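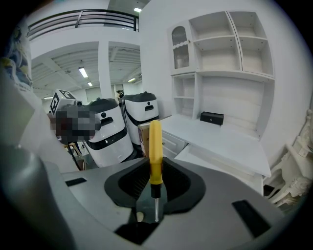

Yellow-handled screwdriver, point down

I live at the boggy end of Flindalora, where every yard slopes to the marsh and the sedges come right up to my back steps, so I get asked a lot about keeping house near wetlands. A few things I do in February, before the water comes up!

Rinse your waders in plain tap water and hang them by the feet. I used to leave mine balled up by the door (the smell, oh my).

If you have a rain barrel, drain it and scrub out the green stuff with a stiff brush and a little vinegar. Mine holds 500 liters, which takes ages to empty, so I start before breakfast and let it trickle into the reed bed.

Cut dead reeds by hand and leave the stalks in a heap at the back till it warms up, because bugs are sleeping in there. The Sorkden creek people cleared 2,173 square feet of bank this way and I thought it looked lovely, if a bit scruffy.

Skip the fertilizer anywhere near the ditch. It all washes down and then you get algae.

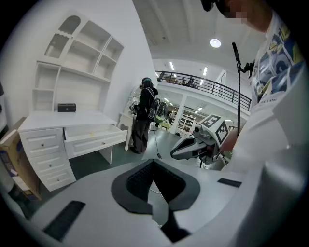
Can I pour my mop water into the ditch if the soap says it's biodegradable?
Pour it down the sink or toilet. Even mild soap is hard on frogs and water bugs, and it needs treatment before it gets to the marsh.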